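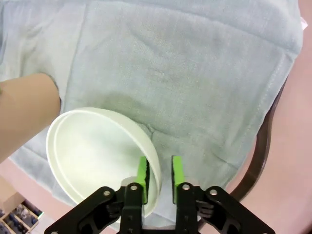 Chapter 6
Who Clears the Table?

Sellers of household machines have been promising an end to chores for a long time. Honier's July brochure offered "a kitchen that resets itself." Read the small print and you find one kind of bowl, one kind of tray and a trained operator close by.

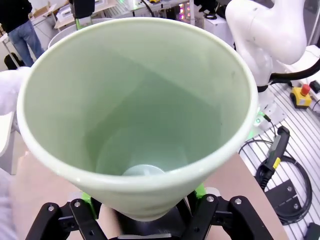 A chore is a poor test if people set it up so the machine can pass. Ask who laid out the dishes, who straightened the cloth, and what it would cost to have a person do the whole job instead.

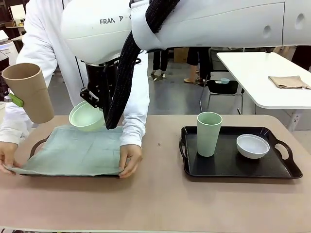
Marisol Sotelo objects that early dishwashers looked just as clumsy and sold anyway. Fair enough, but a dishwasher never had to find the cup. In the Nikia trial, discussed in Section 6.2, 1,798 of 2,000 pickups were scored a success. The other 202 would be a long week in any cafeteria.
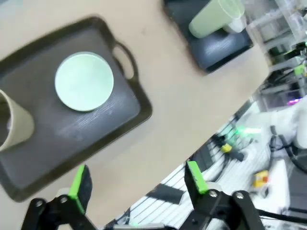
Figure 6.4. Trays with a plate and cups.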